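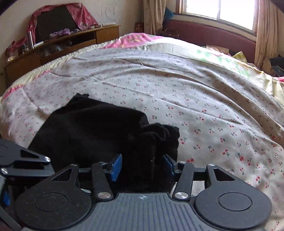
Hand-held gripper with blue finger pads and a black garment on a bed.

Frequently asked questions: the Prurnwood garment study

On this page we answer the questions which we receive most often about our study on handling clothes at home. The answers were written by Mayuree Panyasiri and checked by Nipon Kongkaew. The last update was in January.

What is the study about?

We want to know if a robot arm can learn to pick up and fold a piece of clothing from recordings made by people in their own bedrooms. A person holds the gripper in the hand and does the task. A camera on the tool records the view, and the policy learns from this view. No robot is needed in the home during the recording.

What does the name Prurnwood mean?

It is only the name of the project. The name of the learning method is Gekiron. Some people use the two names for the same thing, and we did it also in our first poster, so please excuse the confusion.

Why did you choose black clothes?

Black cloth is difficult for the camera. The folds have little contrast, and the edge of a sleeve can look the same as a shadow. In our earlier tests with light shirts the policy found a good grasp point quite easily, and then with dark fleece it failed many times. We decided to make the difficult case the main case.

How many recordings did you use?

We used 500 recordings for training. Another 200 were kept apart for testing and were never shown to the model. All the test recordings come from homes that are not in the training set. This point is important to us, because a policy can learn the bed instead of the garment.

Did you clean the rooms before recording?

No. We asked the participants to leave the room as it is on a normal day. A printed sheet, a patterned pillow or some bags on a seat are all useful for us. In the lab we had one plain gray table, and the policy trained on that table did not work well in any bedroom.

Where does the person hold the garment?

There is no fixed point. We ask for a grasp that takes a bunch of cloth between the two pads, not only the top layer. A fold that stands up a little is usually the easiest place to start. Straps and snaps should be left free if possible. In the analysis we mark each grasp as "edge", "fold" or "middle", and the results are reported separately for these groups. 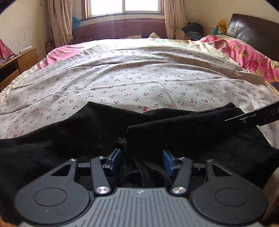 What is the main result?

The policy trained on home recordings made a stable first grasp in 31 of the 40 trials on the robot arm. The policy trained on lab recordings made it in 29 trials when the bed had a plain sheet, but the number fell to 12 when the sheet had a pattern. So on plain sheets the difference is small, and on patterned sheets it is large. We did not expect such a large gap.

Does it also fold the garment?

Partly. The first grasp and the lift are good. The second grasp, where the cloth must be turned, is still weak. Hollis Kapoor is working on this part now, with a longer memory in the model. We will add the results when they are checked.

Is lint or fuzz a problem?

Less than we thought. Small white specks on a black cloth give the camera something to follow, and for this reason a fleece with lint was in some trials easier than a very clean one. We have not tested this in a controlled way, so please do not cite it as a finding.

Can I use the data?

Yes, for research. Please write to Araceli Valcárcel and tell her in a few lines what you want to do. She usually answers on Monday. The Ravgate part of the data is not shared, as the participants there did not agree to it.

Will you compare with other grippers?

We plan it. For now all recordings use a gripper with two fingers and soft pads. The width of the pads changes how much cloth is taken in one grasp, and our numbers should not be moved to another tool without a new test.

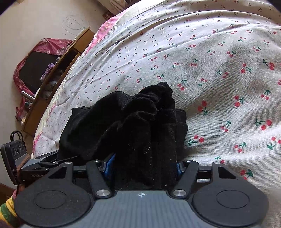 Pornthip Mahawong wrote to us that 40 trials are too few to speak about a large gap, and she asked if the order of the sheets was random. The order was random, but we agree on the number of trials. A second round is being prepared at Nogueira with the same garments and more sheets, and both rounds will be reported together.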